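Clunelby Outdoor Desk Guide
Section 2: Setting up on a glass-topped table

Read this section before you carry anything outside. It assumes you have finished Section 1 and that your patio table is standing up by itself.

Before you start

You will need the table, a mouse pad, a wireless mouse, your papers, and something heavy enough to argue with the wind. A dry cloth is useful. So is a wet one, if birds have been using the table longer than you have.

CAUTION: Do not stand on the table to trim the hedge. Glass tops are made to hold lunch.

Placing the table

1. Put the table on the flattest part of the deck. Old decking boards cup and lift with age, and the flattest part will be wherever the barbecue is now. Move the barbecue.

2. Press down on the rim in several places. If the table rocks, turn it a little and try again. Most four-legged tables find a happy position within one full turn. If yours doesn't, fold a piece of cardboard under the short leg and resolve to buy a proper foot. Salim Laizer, who wrote the first edition of this guide, resolved the same thing in November.

3. Sit down and check for glare. Shade that covers you at breakfast will have wandered off to cover a flower bed by lunch. Pick the chair position for the hours you mean to work and ignore the view.

4. Wipe the glass and let it dry completely. Pebbled glass holds water in its dimples, and paper will find every drop.

Mouse and pad

5. Lay the pad on the side of your mouse hand, a forearm's length in from the rim. Any pad will do. The pattern makes no difference to tracking, so this is your chance to use the loud one you were given and have been hiding in a drawer.

6. Switch on the mouse and set it on the pad. Move it in a slow circle and watch the pointer.

NOTE: An optical mouse used straight on textured, see-through glass may skip, crawl, or head for the corner of the screen and stay there. The mouse isn't broken. Put it back on the pad. Our help desk gets this call every spring, and Ivone Amaral would like to get it less.

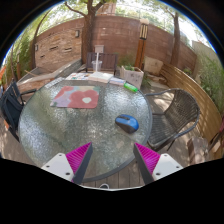

7. If the pad slides, lift it and dry the underside. Pollen has the same effect as flour on a countertop, and a quick rinse under the faucet takes care of it.

8. Bring the mouse in when you finish for the day. Direct sun through an afternoon is hard on batteries, and dew is hard on everything.

Papers and books

9. Keep papers toward the far side of the table, away from your elbows and your coffee. Overlap them if you must, but leave the one you need on top. You will guess wrong about which one that is.

10. Weigh down single sheets. A closed book works well. An open book works until the first gust, when it becomes several hundred loose opinions about where you were.

11. Stop round things from rolling. Tubes, markers and rolled drawings should lie against something solid. A round table has no corners to catch them, and the gap between deck boards is exactly one pen wide.

CAUTION: Don't put a hot pan or a bag of ice on the glass. Use a trivet. Tempered glass doesn't crack politely, and you'll be sweeping it out of the deck until you move house.

If something goes wrong

Pointer jumps when a cloud passes: Check that the mouse is fully on the pad. Shading it with your hand helps, though you'll look odd.

Screen too dark to read: Turn the brightness all the way up. If that fails, turn your chair so the screen faces away from the sun.

Wasps: See Section 5, Lunch.

Replacement rim clips and feet are listed in the parts table at the back. Last revised 1 December 2019 by Caroline Tanui, indoors.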